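Verstraete Robot Safety
Inspection checklist with comments: two-arm tabletop station, Cokbridge site
Form revision 6
Inspection date: 25 Feb 2024
Reason for visit: reinspection after unplanned arm movement during a mug pick. Station was released by the integrator, Drundik, with the note "fault cleared, no further action."

Answers are Pass, Fail or Open. Open means I was told something and could not check it.

1. Incident record

1.1 Written report of the fault on site: Pass
Comment: One page. It says the left arm "hesitated and then corrected." The log export attached to it shows the arm moving at 500 mm per second after the pause, where the job limit is 200. I would not call that a correction.

1.2 Cause identified: Fail
Comment: The report blames a "communication glitch." No connector is named, no message count is given, and no one tried to make it happen again. Restarting the controller made the fault go away, and a restart will do that for nearly anything.

1.3 Fix described and tested: Fail
Comment: Software was updated and the job was run 3 times. That is a short test for a fault that took weeks to show up the first time.

2. Stopping

2.1 Emergency stop halts both arms: Pass
Comment: Pressed with each arm moving in turn, then with both moving. Both stopped.

2.2 Emergency stop within reach of every person in the room: Fail
Comment: The button is within reach of the operator. Someone at the counter would have to walk over to it. Drundik's answer was that people at the counter are "not part of the cell." They are still in the room.

2.3 Restart needs a deliberate action after a stop: Pass

2.4 Speed limit held by the safety controller: Open
Comment: Shown to me on a settings page. A number on a settings page was also there on the day of the fault. I want to see a measured run.

3. Cables and grippers

3.1 Cables secured along the arm: Fail
Comment: Straps are in use, but there is still slack hanging low. The Badik installation guide kept at the site asks for a tie at each joint. Given that the report blames communication, I expected somebody to have looked here first.

3.2 Cables clear of the floor and walkways: Fail
Comment: See picture under 4.

3.3 Gripper fingers tight, no play: Pass
Comment: Checked by hand with power off. Left and right both fine.

3.4 Connectors at the gripper protected from pulling: Open
Comment: I was told they lock. I did not pull on them hard enough to prove it and I do not think a light tug proves much.

4. Work area

The risk assessment from last May treats the table as a closed work area and gives the counter one sentence: "occasional domestic use, low exposure." I do not accept that sentence. The counter holds bowls, a food processor and other kitchen things, so people have every reason to stand there.

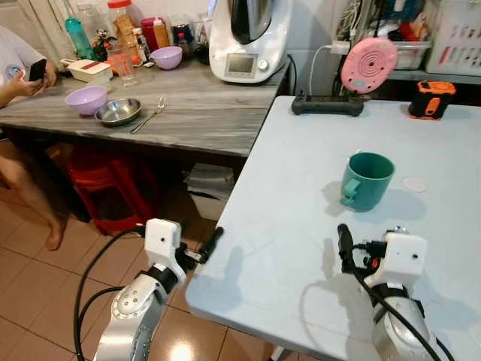

Item 4: mug on the table between the two grippers, left arm cable draped over the floor tiles, person with a phone at the counter.

4.1 Table clear of anything not needed for the job: Fail
Comment: Several small devices sit along the back edge, one of them on a charging cable plugged into the wall. If an arm overshoots, that cable is something to catch. Move them all.

4.2 Boundary between arms and people marked or guarded: Fail
Comment: I found no tape, rail or scanner. Drundik relies on the operator's attention. The operator was paying attention on the day of the fault too, according to the report.

4.3 Anyone in the room aware that the arms may move: Fail
Comment: A phone in the hands and bare skin below the counter do not fit with the "briefed and suitably dressed" box ticked on the site form. Closed shoes and long pants from now on, or stay out while power is on.

4.4 Table stable: Open
Comment: It is a folding table. It did not rock when I leaned on it. I have no figure for how it takes a fast stop with both arms out over it, and neither does Drundik.

5. Paperwork

5.1 Operator instructions match the installed software: Fail
Comment: Instructions are for the version before the update.

5.2 Earlier findings closed: Open
Comment: Marked closed in the Cokbridge file with no evidence attached.

Result: not released. Arms to stay powered off except for testing by Drundik, with the room otherwise empty.

Needed before I come back:
Full log covering the fault, unedited
Measured speed run for both arms
Cables tied and lifted off the floor
Marked boundary that takes in the counter
Corrected risk assessment, item 4 rewritten

A second letter saying the fault has not come back will not be accepted in place of any of these.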